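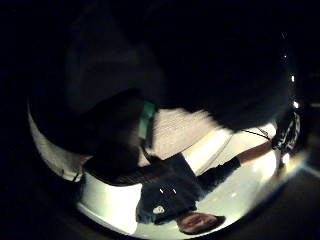
View through the fisheye lens of the hand-held gripper, camera side towards the hand

Home | Guides | Grippers | Cameras | Forum

How to compare two hand-held grippers before you choose one
May 31, 2023 – by Reet Adomaitis

In January I had to choose between the Trungate and the Braltton for our small laboratory. I made the comparison in a simple way and I write it down so that you can repeat it. You need both grippers, one table and a free afternoon.

Step 1. Fix the camera settings

Set the same exposure on both cameras and turn off the automatic mode. Ceiling lights make white spots in a wide lens, and automatic exposure then makes everything else darker. I used a shutter value of 1/121 on both.

Step 2. Arrange the cables

Let the cables hang as they will hang in daily work. If you tie them nicely only for the test, you will measure a different tool. Move your arm to the left and to the right and feel where the cable pulls. With the Braltton I felt it at the wrist – with the Trungate only when I reached far.

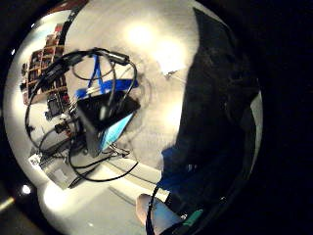 Step 3. Record the same task

Pick up a small box, turn it and put it back. Do this with the first gripper until you have 900 frames, then change to the second. Keep the same person for both, as everybody holds a handle differently.

Step 4. Look at the recordings 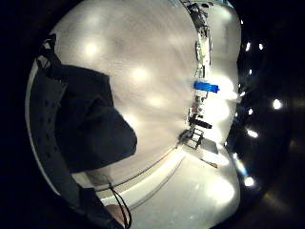 Most of my time went into the question how much of the view the hand takes. Open one frame from every recording and look which part you can still use. A black glove over the left half is a lot to lose, and a pale curved surface with light spots on it gives the tracking little to hold. The bright blue object on the right side is much easier to find again in the next frame. I processed everything in Baluyot, and it rejected 111 frames from the Trungate and fewer from the Braltton.

For the moment we keep the Braltton, with a longer cable. The Biltska controller works with both.

This site uses cookies. By continuing to read you accept our cookie policy.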